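4.2 Rehearsal talk and the audience's patience

The Grevura chamber series fills a hall of 300 seats on a good evening and a hall of 500 seats never, although it has twice booked one. Our interest in this section is the stretch of time between the lights going down and the first note. In most concert writing this stretch does not exist. In our recordings it has an average length that would allow a listener to eat a sandwich, and several listeners did.

Spoken introductions have become standard at small festivals. The usual argument is that they make the music friendlier. Musicians are told to say something personal about the piece, and they oblige by telling us where they were when they first played it, which is generally a summer course with bad food. We collected 924 comment cards over the August season and sorted them by whether the writer mentioned the talking, the playing, or the chairs. The chairs did well.

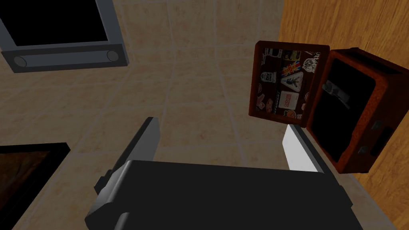
Siobhán Ó Gríofa objected to our sorting when we showed her an early draft. In her view a complaint about the seating is very often a complaint about the introduction, made by a polite person. Nobody minds a hard chair during a slow movement they love, she argued, and everybody minds one while the violist is explaining sonata form. We have kept the three groups as they were, but readers should bear her point in mind, and we have tried to do so ourselves.

Two practices stood out. At Beltirari, players spoke from the stage with their instruments in hand, and tended to stop when their arms got tired. At Grevura a lectern was provided. A lectern is an invitation to bring notes, and notes are an invitation to read them. The longest introduction of the season came from the lectern and concerned a bagatelle that was over well before the speaker's water glass was empty. 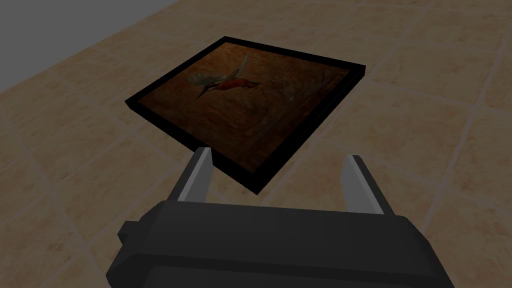 Length alone does not explain the cards, however. The Trình Quartet spoke at some length before each of its programs and was thanked for it repeatedly, once in green ink. What the players did was demonstrate. The cellist played a bass line, the second violin put a tune on top of it, and the audience was asked to listen for the pair of them later on. Cards from those evenings mention particular moments in the music far more often than cards from other evenings, and they mention the chairs hardly at all. We draw no firm conclusion from the green ink.

Biography fared worst. Listeners seem willing to hear that a composer was poor, or ill, or in love, but only one at a time. When all three came up in the same introduction, the word "interesting" appeared on the cards with a frequency that we take to be a bad sign. (See the appendix for how we coded "interesting." It took us 2 meetings.)

Figure 6. Series evenings.

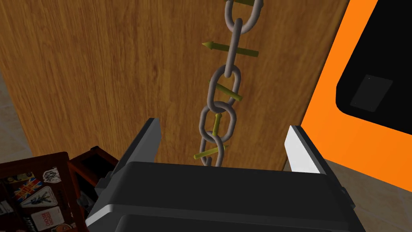

Thoa Bùi

The question of who should do the talking came up late in the season and was never settled. Woltitero, the small festival up the valley, gives the job to a presenter and keeps the players backstage until they are needed. This saves the players from nerves and the audience from anecdotes, but the presenter then has to praise people who are standing behind a curtain, and the praise gets bigger as the evening goes on. By the second half, every guest is one of the finest of a generation. Several cards asked which generation.

Players we spoke with were divided. The pianists mostly disliked talking and were good at it. The singers enjoyed it very much. One clarinetist told us he had given the same introduction for years, joke included, and had only recently noticed that it described a different piece by the same composer. The audience had laughed in the right place every time, and he was not sure he wanted to fix it.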